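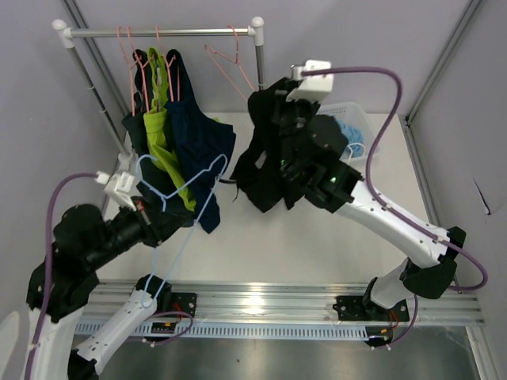
Sullano tabletop rack with clothes

Dark green, lime green and navy on the rod, left to right. The fourth pink hanger is near the right end, tilted. Translucent white basket on the same table.

Gallery: small racks and hangers

Updated 19/07/2021

This page covers the short garment rack and the items used with it: hangers, rod, corner connectors, basket. The rack is a tabletop size, meant for sorting, airing and folding small loads. It does not replace a floor rail. Dimensions are in millimeters and weights in grams unless stated otherwise. Parts are listed under the names used on the Wallin parts sheet.

Rod and connectors

The rod is silver and shiny, held between two white plastic corner connectors with rounded caps. Usable rod length is 600 mm between the inner faces of the connectors. A connector that is not fully seated shortens the grip on the rod and lets it turn when a hanger is pulled forward. Push each one down until the shoulder meets the upright. If it stops early, check the inside of the socket for plastic flash and trim it with a knife.

The uprights go into white plastic foot fittings. On a smooth tabletop the feet can slide when a heavy item is lifted off one end. A strip of shelf liner under each foot is enough. Double-sided tape also works but leaves residue, and the Lerkau feet have a shallow recess that is hard to clean.

Weight of the bare rack, no hangers: 1,465 g.

Hangers

Pink, thin triangular frame. The thin frame saves space on a short rod but gives little support at the shoulder. Narrow items slide toward the center and crease. Wide items fold over at the ends. Both are acceptable for sorting. For overnight airing, use a hanger with a broader shoulder.

Hook opening matters more than frame width. A tight hook has to be lifted straight off the rod. An open hook can be rolled off with a slight tilt of the frame, which is faster with one hand but also means that a hanger can come off when its neighbor is pulled. Leave 40 mm between hooks where the load allows it. Hangers pushed closer than that tend to catch on each other's frames.

Garments

Length is the main limit. In the picture the dark green garment hangs low enough to spread onto the tabletop, so the table is carrying part of it. Anything that reaches the surface will take up a crease at the contact line if it is left there. Fold it once over the bar of the hanger or move it to a taller rail.

Order on the rod is a matter of habit. The Drandthorpe layout puts dark items at the left and works toward light ones. The picture does not follow it: lime green sits between the dark green and the navy. For three pieces this makes no difference. On a full rod, a bright item between two dark ones is useful as a divider, and several users of the layout have adopted it for that purpose.

New dark cloth should be kept apart from bright or pale cloth while damp. Dye transfer at a contact point is hard to remove after drying.

Basket

Translucent white plastic. A basket you can partly see through lets you judge the fill without leaning over it. Keep it to one side of the rack, far enough out that a long garment does not drape into it. Items taken off the rod go in folded – heavy ones first, thin ones on top.

Empty hangers should not go into the basket with the clothes. The hooks snag knits. Leave them on the rod, pushed to one end, or stack them flat on the table.

Table and background

A white tabletop shows lint and loose threads, and dark clothes shed enough to need a wipe between loads. A dry microfiber cloth is sufficient. Avoid spray cleaner directly before hanging. The lower hems pick it up.

A pale gray wall gives good contrast for both the navy and the lime green. Against white, pale clothes are difficult to sort by eye, and the white connectors and feet are also easy to lose sight of when the rack is taken down.

Parts and storage

The rack comes apart into the rod, uprights, connectors and feet. The parts sheet gives 149 as the order number for a replacement connector. Sets sold before February used a different cap, which fits the same rod but sits slightly higher.

Store the rod flat. Stood on end in a closet it picks up scratches at the tip, and a burr there will score the inside of the connector – remove it with fine sandpaper before the next assembly.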